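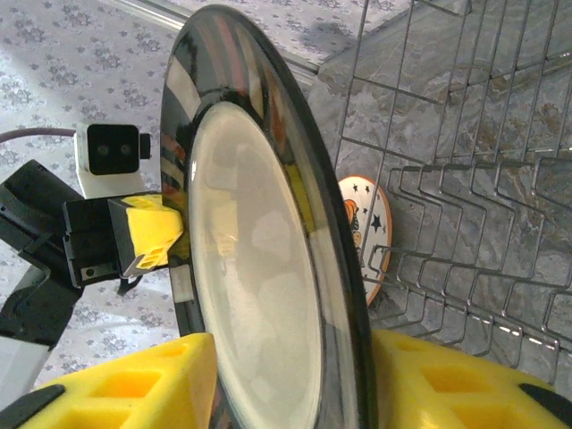
Tokance Foam Grip Kit

The Tokance Foam Grip Kit is an add-on set of soft finger pads for two-finger robot grippers, sold mostly to people who want a robot arm to handle dishes and other slippery household stuff. I keep this entry on my little home robotics encyclopedia, and I've used the kit myself for a good while now, so expect some opinions mixed in with the facts.

Overview

The kit comes from Tokance, a small parts company that started out in Nagano making rubber feet for lab equipment. It fits over the bare fingers that ship with most hobby and research arms. Those fingers are usually hard plastic or metal, and if you've ever tried picking up a dinner plate with them you know the sound I'm talking about. The pads are yellow foam with rectangular pockets molded right through the shape, so each one squashes a bit when it closes on something.

There are two sizes in the box. The wide pads go on the main gripper and the smaller fingertip pads are for a second arm, if you have one. I love the small ones! They're great for steadying the side of a big round plate while the wide pads hold it up from underneath, and a plate with a shiny glazed rim is exactly the kind of thing that used to slide right out on me.

Versions

The first version was sold without the small pads and came with glue (a messy idea, and I still have a spot of it on my workbench). The current one clips on. I bought mine when the starter box was $195, and the two-arm box, which adds a wrist camera bracket and a spare set of everything, was $549. That's a lot of money for foam, I know. The bracket is well made though, and a spare set of pads does get used up sooner or later.

Okerus sells a similar set under the name Kosden. Those pads are smooth, with no pockets, and a little stiffer. I tried them for a week and went back. They're fine on mugs and cutlery, but with a big plate standing on its edge I had to squeeze harder than I liked.

Fitting and care

Putting the pads on takes me 15 minutes, most of it spent hunting for the tiny screwdriver. Close the gripper slowly the first time and check that both pads meet evenly. If one sits crooked, pull it off and start over -- bending it into place will only tear the foam near the clip. Then run your arm's own gripper calibration again, because the fingers are thicker than before.

The pads can be rinsed in the sink. Tokance says to keep them under 60 degrees Celsius, so no dishwasher. Grease is the real enemy here, and a drop of dish soap takes care of it.

Use with dish racks

This is the job most owners seem to buy the kit for, me included. Wire racks are tricky for robots: the prongs are thin and shiny, and on a slanted row the gaps shift over with every slot. The foam gives you some forgiveness if the plate bumps a wire on the way in. It won't fix a bad camera angle, and a glossy rim full of reflections can still confuse your vision software. I get better results with a soft lamp off to one side.

Small plates are easier than big ones, and I'd start there.

See also: wrist cameras, two-arm setups, gripper calibration

Last edited Sunday, December 8, 2019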